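Garment Folding and Sorting Area – Inspection Checklist with Comments
Clarkport site, ground floor
Inspected by: Isauro Cuevas
Form 2883, second issue

Ratings: S (satisfactory), A (attention needed), N (not assessed). Comments are required for every A and optional for S. Items marked A stay open until the site enters a close-out note against them.

Section 1. Walls, seating and surrounds

1.1 Wall surfaces clean, no flaking paint or loose plaster – S
1.2 Soft furnishings clear of walkways – S
1.3 Soft furnishings free of tears, exposed staples and broken piping – A
Comment: Piping has lifted at the rear seam of one seat cushion. No sharp edge at present. Stitch or replace the cover before the next inspection.
1.4 Gap between seating and wall free of lint and dropped items – A
Comment: Lint had built up behind the seat. It was removed during the visit with a crevice tool. The cleaning schedule covers the floor but does not mention this gap, so it gets done only when somebody remembers.
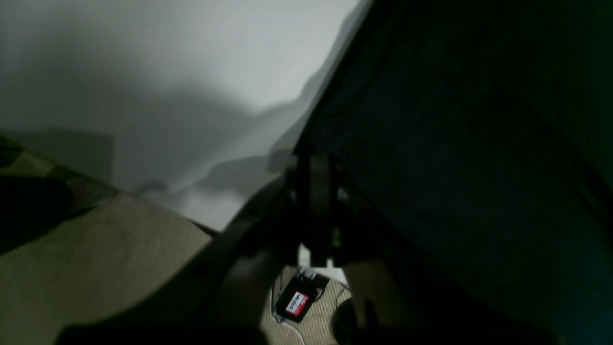
Nadar asked for 1.4 to be changed to S, given that the lint was gone by the time the form was signed, and added that the seat is pulled out for vacuuming every month in any case. The rating stands. The form records the condition on arrival. If the monthly vacuuming is being done, write it into the schedule and the item will close on that basis.

1.5 Skirting power points intact, no scorching or cracked plates – S
1.6 Extension leads rated and tagged – S
Comment: Tags are current to June.

Section 2. Light and ventilation

2.1 Lighting at folding height adequate for finding stains, pins and fasteners – S
Comment: Reading at the folding surface was 2000 lux with the ceiling lights on and daylight from the window. Take a second reading after dark. Dark knits are the hardest to check, and a pin in a charcoal T-shirt can be missed in poor light.
2.2 Glare controlled at the window side – A
Comment: A person facing the window is looking into strong light while checking dark cloth. Fit a blind, or turn the checking position side-on to the glass.
2.3 Air movement sufficient, no musty odour – S

Section 3. Handling of garments before folding

3.1 Each garment held up and looked over, front and back – S
3.2 Hems and side seams checked for loose thread – S
3.3 Pockets emptied – S
3.4 Garments gripped by doubled cloth, not by a single layer of knit – A
Comment: Practice varies. Fine knits stretch and mark when a single layer is pulled. Take the cloth in a fold and let the hem hang free while the piece is turned.

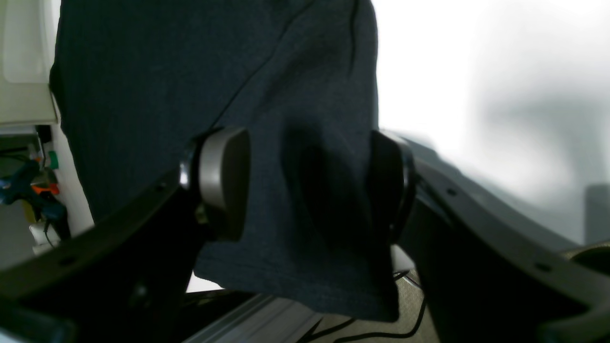 3.5 Damp garments set aside and not folded – S
Comment: Felt by hand at the collar and underarm seam. The written procedure asks for the collar only. Amend it to include the underarm, where a heavy T-shirt dries last.
3.6 Damaged garments tagged and kept apart – N
Comment: None on hand during the visit.

Section 4. Folding surface

4.1 Table top smooth, clean and free of splinters or burrs – S
Comment: White top. It shows dark lint readily, and that makes for easy cleaning checks. Keep this colour if the table is replaced.
4.2 Table stable under a 50 kg load – S
4.3 Table height suited to users – S
4.4 Surface wiped between light and dark loads – A
Comment: Wipe is being done at the end of the shift only. Dotero cloths are stocked and within reach, so supply is no obstacle.
4.5 Long items laid flat and smoothed along their length before the cross fold – S
4.6 Printed areas kept off hard creases – A
Comment: Applies to black garments with coloured prints in particular. A crease set through a print will crack it over time. Fold to either side of the print, or turn it inward over a flat section.

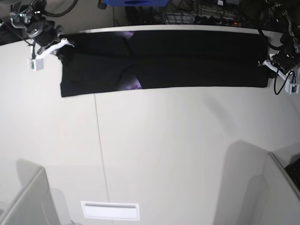 4.7 Folded width consistent with shelf depth – S
4.8 Hot iron or steamer kept off the folding table – S
Comment: The steamer stand is in the correct place. The Tument mat under it is worn at one corner and should be turned or replaced at the next order.

Section 5. Sorting and holding

5.1 Unfolded pieces kept separate from finished pieces – A
Comment: Finished and unfinished work should not share the table. Mark a line or use a tray – either will do.
5.2 Near-black and navy garments separated under good light – A
Comment: The two are easily confused. Sort them side by side on the white surface before folding, as a mix-up found at the shelf means handling the whole stack again.
5.3 Piles kept low enough that nothing slides to the floor – S
5.4 Sleeves and cuffs pulled right side out before a piece goes on the pile – S

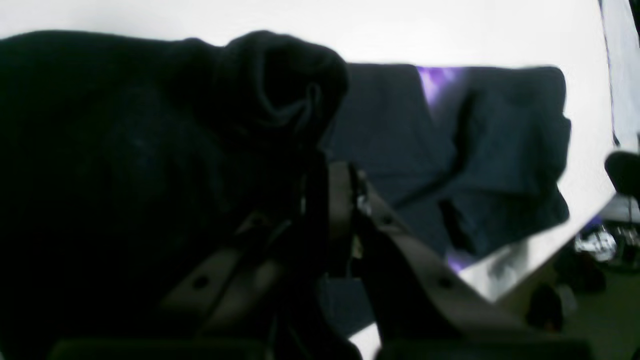

5.5 Heavy garments placed at the bottom of the stack – S
5.6 Items that have fallen to the floor returned to the wash – S
Comment: Staff described the correct practice when asked. Not observed.

Section 6. Floor and exits

6.1 Floor dry and free of trip hazards – S
6.2 Exit path clear to full door width – S
6.3 Fire extinguisher accessible, pin and seal in place – S
6.4 Waste lint bin lidded and emptied daily – S
Comment: The lid closes fully. Put the bin on the evening round as well, after the dryer filters are cleared.

Close-out

Items 1.3 and 1.4: site to arrange repair and revise the cleaning schedule.
Item 2.2: blind to be quoted, or checking position moved.
Items 3.4, 4.4 and 4.6: cover at the next staff briefing and record attendance.
Items 5.1 and 5.2: 2 trays to be supplied, labelled by colour group.
Item 3.6: carry forward to the next visit.

Signed: I. Cuevas
Copy to: Nadar, for site file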